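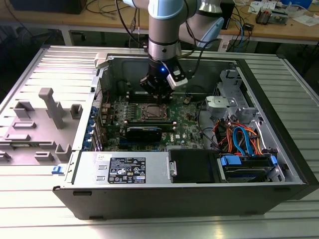
Dell tower on its side, panel and air shroud off. Memory slots are near the top of the board, PSU at lower left.

To: garkley-refurb list
Date: 15 December 2020
Subject: Re: [garkley-refurb] Dell towers, order of strip-down and memory faults

> We have a batch of the Dell towers in from the Olico clearance and I
> would like to agree one order of work before we start. At Cudine we
> always pulled the power supply first to get some room. Is that needed
> on these? Also, 4 of them give memory beeps at switch-on and I don't
> want to order DIMMs if it is only dirty contacts. Last point: do we
> keep the plastic shroud or bin it? It seems to get in the way of
> everything.

Taking these in turn.

Power supply: leave it in. With the case on its side and the panel off, the memory slots can be reached from directly overhead. The supply sits well below them as the case lies and doesn't overlap the board area you need. The only thing that restricts access is the cable bundle down the right-hand side (orange, red and blue on the one I have open). Push it towards the drive bay before you start and check that nothing is lying across the slots.

Order I would use:

Mains lead out, hold the power button in for a few seconds.
Case on its side, side panel off, panel laid flat to the left with the shroud facing up. Do not stand anything on the tall pillar.
Memory out, one module at a time, slot number written on masking tape.
Graphics card out, if fitted. Release the blue retention clips at the back panel first.
Hard drive out by its two blue tabs. Label it and put it in the wipe queue.
Coin cell out last, and only if it is being replaced.

I leave the processor alone unless there is a heat complaint. Once it has been disturbed you are committed to cleaning and fresh paste, and that adds time to every unit.

Memory beeps: reseat before ordering anything. From the July batch I logged 17 units with the same complaint, and all but two cleared after the contacts were wiped with isopropyl and the modules pushed home properly. Both latches have to close on their own. If you have to close one by hand the module is not fully in. Test with a single module in the first slot, then add the others. If it still beeps with a known good module in every slot, mark the board as suspect and move on.

Coin cells: anything under 2.8 V gets replaced. The Zein stock is fine and there is a box of 50 on the shelf by the label printer.

Shroud: keep it. It directs air across the board and the machines run warmer and noisier without it. It is attached to the inside of the side panel, so it comes away with the panel and is only in the way if you try to refit the panel over a loose cable. If the panel won't close flat, take it off again and look for the cable. We have had cracked mounting bosses from people leaning on it.

One request for the spreadsheet: please put the fault in the fault column and the action in the action column. "Memory, fixed" in the notes field can't be sorted, and the sheet is now at around 1,000 rows.

I haven't settled on a drive test yet. Short test then full wipe is my preference, but the full wipe ties up a bench overnight. Views to the list please.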